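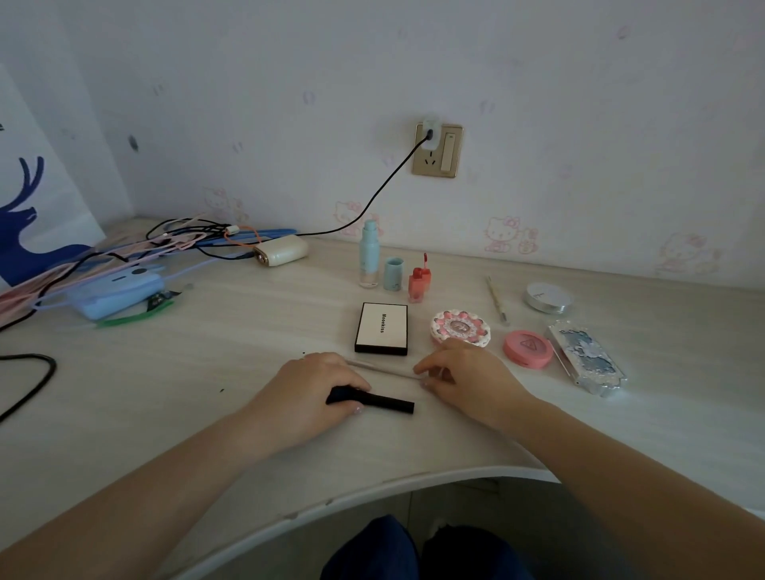
Plollance Tabletop is a collection of first-person recordings of people handling small household and personal items, prepared for training models that learn manipulation from human examples. Each recording is made from head height, so that the hands and the work surface are seen as the wearer sees them. Participants work at ordinary desks with their usual belongings left in place. At a cosmetics station, for instance, compacts and upright bottles share the desk with a tangle of charging cables, and both hands may be on different items at the same moment. Annotators label each hand separately for this reason.

Contents

The current release holds 1102 recordings from 30 participants in 124 locations. Recordings are stored as video with a matching text file. The text file gives the start and end of each hand contact, the item category and a short sentence written by the annotator. Item categories are deliberately broad. Where an annotator could not tell a brush from a pencil, or a tube from a case, the category "slender tool" or "small container" was used and the entry was flagged for review.

Collection procedure

Recording was organized by Gandavov with the assistance of Wamis, which recruited the participants and arranged visits. Participants were asked to sort, open, close or put away items in any order they liked. They received no instruction on which hand to use. Sessions were stopped on request at any time, and the participant could withdraw a recording before it entered the collection.

Annotation and review

All labels were entered by hand. A second annotator checked every flagged entry. Disagreements were passed to A-yeong Han, whose decision is recorded in the "review" field – earlier labels are kept beside it.

Known limitations

Thin, clear or reflective items are labeled less reliably than others. Contacts hidden behind the back of the hand are marked as estimated. Most work surfaces are pale, and users training on this set alone should expect weaker results on dark ones.

Division of data

80 percent of the recordings are assigned to training. The remainder is held for testing and is divided by location, so that no desk appears in both parts. Users are asked to keep this division when reporting results.

Access

Requests should state the intended use and the name of the responsible person. Attempts to identify participants are not permitted. The next release is planned for April.

Last revised Tuesday, February 1, 2022

Search this repository Go

Related items
Plollance Kitchen: data card
Govindasamy label format, field guide
Annotator handbook – hand contacts
Participant consent form

Contact: Herman Sinaga, data requests | © 2022 Gandavov | Back to top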